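Laundry Folding by Machine: A Review of the Piltau Two-Arm Folding Station
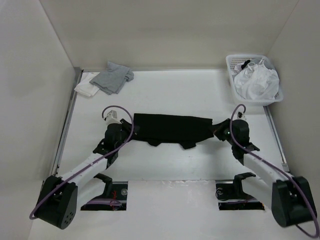

Two arms holding a folded black garment at either end, with laundry at the back of the table.

The Prenville equipment desk reviews machines offered for use in shared laundries, care homes and small hotels. The Piltau station was assessed on our premises over 10 working days in April. It is sold as a complete bench, with two arms, a white table and panels on three sides, and it is intended to take clean, dry clothing and return it folded.

Clothing was drawn from the ordinary house wash: T-shirts, sleeveless tops, trousers and hand towels, 200 pieces in all. Nothing was ironed or sorted beforehand. Staff placed each load within reach and did not touch it again unless the station stopped.

Towels gave the best results. Most were squared off to a standard that our linen room would accept, and the edges met closely enough for shelf storage. T-shirts in light colors were acceptable. Dark garments took longer, and sleeves or hems were sometimes left showing beyond the fold. Thin straps were the weakest point; tops of this kind were often put down in a worse state than they were picked up, and we would keep them out of the load.

Speed remains the main objection. A practiced member of staff folds a T-shirt in some 20 seconds. The station seldom managed one in under two minutes, and a garment picked up by the wrong corner could take four. It may be left to work through the evening, but it stopped for help often enough that a person had to stay within earshot.

Noise was low. The table wiped clean easily, although it marks. Setup required 30 minutes on the first morning and very little after that. The printed manual is clear on safety and thin on faults.

The Butel folder, reviewed in our previous issue, is faster with towels and cannot handle clothing at all. The Gunawan bench accepts a wider range but requires a larger room.

We do not recommend the Piltau station for a busy laundry at present. A house with a small, regular wash, mainly of towels and plain shirts, may find it useful on a monthly rental. Purchase should wait for the next model.

Rating: fair.

Prenville Equipment Reviews | Contact the desk | © Prenville. All rights reserved. | Back to top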